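Where the road jogs
Life on the grid roads between Budmont and Obura

2023-02-02

The first thing a visitor gets wrong is the corner. You come north out of Budmont on gravel, dead straight, canola stubble on both sides, and after half an hour of holding the wheel still the road stops at a T. There is a checkerboard sign and a ditch. The road you were on carries on northward, but it does so a little way to the west, and to get back onto it you turn left, drive a short stretch, and turn right again.

People here call it the jog. It's on the old survey maps as a correction line. The prairie was measured out in squares, and squares don't fit on a round planet, so lines that run true north creep closer together the farther they go. Every so often the surveyors had to stop, measure out the full width again and start fresh. The roads followed the survey, and the jog is what was left over.

Halima Temba has driven a grader on these roads for the rural municipality long enough to have worn out two machines. She grew up in the city and took the job because it was posted the week she moved to Budmont. Her beat runs from the edge of town to the Hetadska turnoff, then east as far as the slough country, and in a dry summer she gets over all of it and starts again.

"You're not building anything," she said, with the grader idling behind the Co-op. "You're putting back what got thrown in the ditch."

Gravel moves. Each truck that passes pushes some of it sideways, and grain trucks push more than most. The crown of the road goes flat, water sits on it, and by April the low spots are soft enough to take a half-ton to the axles. A good grader operator rebuilds the crown a pass at a time, pulling the loose stone in from the shoulder and laying it back down the middle. A poor one leaves a windrow that catches your oil pan in the dark.

The municipality has 900 taxpayers and more road than it can afford. That has been the complaint for as long as there have been minutes to write it in. When the land was first taken up there was a family on nearly every quarter section, and each of them needed a way out to the elevator and the school. The elevator at Hetadska came down years ago. The school is a seed-cleaning plant. The farms have been bought up and joined together, and a road that once served a dozen yards now serves one, or a pair of grain bins and a dugout.

Some of those roads have been let go. You can tell them by the grass in the middle, and then by the grass everywhere. Legally they are still there. A road allowance is public land whether or not anybody has put gravel on it, and at the council meetings in Obura there's a steady run of requests to close this one, or lease that one, or plough through another and stop pretending. The answers depend on the neighbours. A closed allowance can add several minutes to the trip between two fields with a wide seeder, and a farmer who signs off on it in winter may feel differently at harvest.

The last big argument was over Road 99, which runs past the cemetery at Dumum. It floods at the culvert, and the estimate for lifting it came in well beyond the year's budget. There are no houses left on it. But the cemetery is still in use, and the people with family in it turned up to the meeting and filled the back rows. The road stayed open. The culvert was replaced with a larger one, the lift was put off, and in a wet spring you go around by the north.

Strangers find all this hard to picture until they've been lost in it. The addresses are logical and the roads are numbered, township roads going east and west and range roads going north and south. In theory you can find any yard in the district by counting. In practice the signs get shot at, or bent by cultivators, and a phone will happily send a car down an allowance that hasn't seen gravel since the elevator closed. Ambulance crews from Budmont keep a paper map with the bad stretches marked in red pen. Temba updates it for them in the fall.

She also answers a good many calls about distance. Delivery drivers tell her they can see the yard from where they are, and they usually can, and it is usually a lot farther than they think. 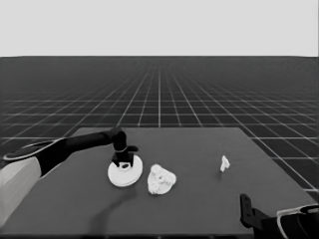 Judging distance on the flat is a skill, and most people who have it can't say how they learned it. There are few trees to go by and hardly any hills. What you have is the spacing of the side roads, and that fools the eye. Drawn as a plain grid under a pale sky, the squares are big and easily told apart close in, then they crowd together until they're a blurred mesh short of the horizon. The mile you're on looks like a mile. The ones at the back look like nothing at all, and each of them will take just as long to drive.

Temba goes by the power poles when she can, and by the clock when she can't. In a ground blizzard she doesn't go by anything. She parks the grader across from the nearest yard and waits, and has spent a night on a chesterfield near Obura more than once.

The winter work is different. The blade goes on for snow and the wing goes out, and the job is to open the bus routes before seven and everything else after that. Drifts form in the same places each year, at the end of a shelterbelt or beside an old yard site where the caraganas are still standing. One of them, north of Dumum, has been drifting in for 100 years if you believe the local history book, which has a photograph of men digging out a team and sleigh on the same corner.

There is talk of paving the stretch from Budmont to the Hetadska turnoff. There was talk of it when Temba was hired. She would like to see it done, mostly for the dust, and she has no opinion on whether the new road should cut the jog off with a curve. The engineers want a curve. The landowner on the inside of it has said he'll think about it after seeding.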